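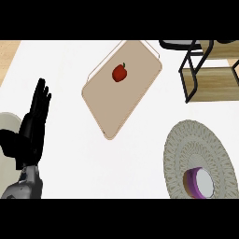

Lyle Doucet wants to know if the Gresley sim pack is worth paying for before he owns any hardware. Posting for him, he can't get his login to work.

He's looking at the hand-and-arm bundle from Dritis, the one with the tabletop scenes. 5 seats, $3,093 a year. He teaches a night class and wants students doing pick and place by fall. Main worries:

- will it run on older desktops
- do grasps in sim carry over to a real hand at all
- can you swap in your own objects or are you stuck with the fruit and trays

Trial ends soon so quick answers please.

**Katherine Sotelo**

Had it since June. Short version — yes for teaching, maybe for anything else.

Older desktops: fine if you turn shadows off. Ours crawled until we did. Own objects: yes, but the import tool is fussy about scale, my first mug came in the size of a bathtub. Check units first. Then check them agian.

Carry over to real: partly. Reaching is good. Closing the fingers on something small and round, less so, the contact settings out of the box are too sticky and everything looks like a great grasp. Turn friction down before you let students get confident. It's under Scene > Contact, not in the hand menu where you'd expect.

Also ask Dritis for the class price. Not on the site. We got 10 seats for less than he was quoted for five.

**Esben Sveinbjörnsson**

get Oksanen instead, its free

**Imani Zamora**

Oksanen is free but only does two-finger grippers last I looked, so no help if he wants the full hand.

I'd add one thing to Katherine's — support. I sent 2 tickets about the wrist joint limits, one got answered same day, the other never. Export the trial scenes before it runs out, they lock when it ends and I lost a weeks work that way.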